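Student Project Report: Card Holder Loading and Packing Layout
Clalstead Campus, Packaging and Workplace Design
Prepared for Trumamus
25th August

1. Background

Trumamus asked our group to review how cards are loaded into small leather card holders before they are boxed for sale. The present order covers 1000 holders. The company wished to know whether the layout of the work surface affected the finish of the packed item, and whether one open tray was enough to keep the cards tidy between steps.

2. Work surface

The table was kept largely clear. An open black tray was placed slightly left of centre, with the work itself done close to the front edge. Other layouts were drawn up in January but were set aside as they required a longer reach.
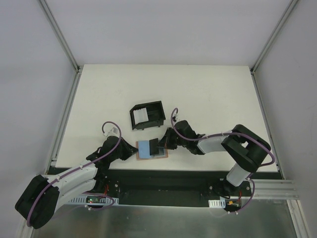

Figure 1. Tray with thin white pieces in its left half; assembly at the front edge of the table.

The tray has raised walls, which help to keep the stack together. We recommend that pieces be squared up before each run, as an uneven stack is slower to draw from.

3. Loading the holder

The trial used a tan leather holder with pale stitching along its border and light blue translucent cards. Frosted cards of this type show finger marks readily, and they should be handled by their edges wherever possible.
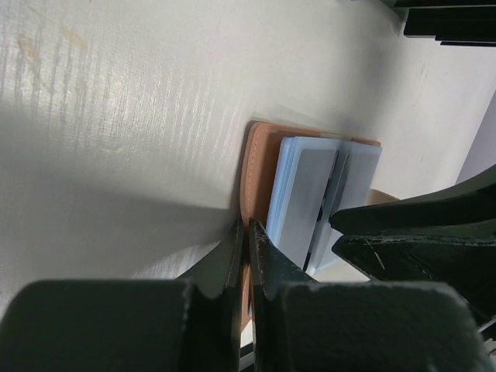
The group also considered how far the cards should stand above the leather. Antunes, the retailer, prefers a visible upper edge so that the colour can be seen on the shelf. A test batch of 128 holders was inspected against this preference, and 14 were returned for straightening. In most of these the cards had been seated at different heights.

4. Discussion

The tray should remain behind the work area. Moving it to the side gave no clear benefit, and the centre of the table is better left open for checking finished holders.

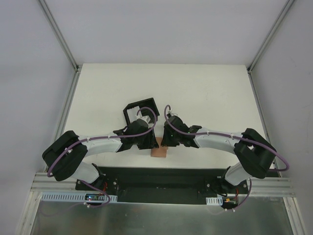

Liesbeth De Smet commented on the draft that the returned holders should be judged again by a second person, as straightness had been left to one inspector's eye. She also asked that the Vundley box be tried before any change to card height is approved. Both points have been added to the work plan for stage 2.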